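Best way to clean up a scuffed gray storage bin?
Asked by Mateja Kovačević, 2013-01-29

Hi all! I've caught the tidying bug and I'm loving it. Today's target is the big gray bin on the wooden table, the one where every odd thing ends up. The floor is covered in cloudy scuffs, and the pale panel along the back is scraped down to gray at the bottom, with thin dark and rusty streaks in it. I'd love to keep it – it's such a useful size! Can I get the streaks out, and should I paint afterward?
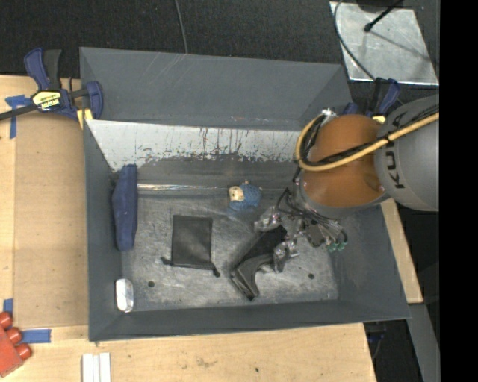

The bin with a blue plush and a black odd-shaped thing still in it.

I have white vinegar, baking soda, dish soap and a tin of Flirketti enamel left over from June.

2 answers

Seren Parry
Oh, I love a project like this! Take everything out first, toys too, and wash the whole bin with warm water and dish soap. Then mix baking soda and a little water to a paste, spread it over the streaks and leave it for 20 minutes. Rub gently with a soft cloth. If the color is real rust it may fade a lot, but try a small patch first in case more of the pale layer comes away. For the floor I'd use 300 grit paper, very lightly, all in one direction. It won't look new, but the cloudy marks blend together beautifully. I'd leave the floor unpainted, things sliding in and out will scratch it again. The back panel could look great painted! Let it cure 14 days if you can stand the wait.

Angelovski
vinegar worked on mine. dont mix it with the baking soda, it just fizzes. check if those 2 little holes at the front go right through before you pour water in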